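Hakala Work Table, honey finish

Hakala is a wooden table for the home office, the sewing corner or the small shop. Many of our customers write at it in the morning and use it for laundry or packing in the evening, so we have made it simple and strong. It has a light, warm colour which goes well with white walls and with darker floors.

The top is 600 mm deep and the grain is left to show. There is one oval cable opening near the edge. You can pass a lamp cable or a laptop charger through it, and the plug stays under the table where it does not disturb your work. A dark insert for the opening is included in the price.
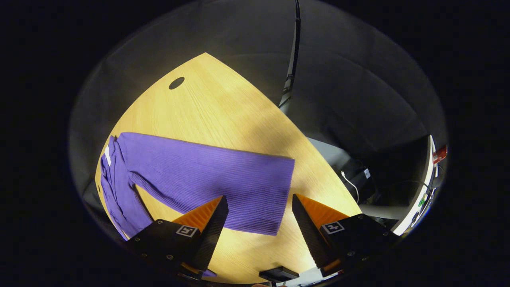
Hakala top in honey finish, with a ribbed knit sweater laid out flat.

The surface is sanded fine before oiling. Knitwear and thin fabrics can be laid on it without catching, and this was an important point for Ermira Nikolovski, who drew the table for us and knits herself.

Care: wipe with a soft cloth, a little damp, and dry afterwards. Please do not put hot pans or an iron directly on the wood. We advise to oil the top again each March with Nekach table oil (sold separately, bottle of 100 ml).

Assembly: the legs are fixed with the key in the box. Two persons should turn the table over together. The top carries up to 40 kg.

Delivery: the next production is sent out from 24th August. For questions on colour or spare parts, please write to Mirsad Popescu at the Grurkberg workshop and mention the name of the table.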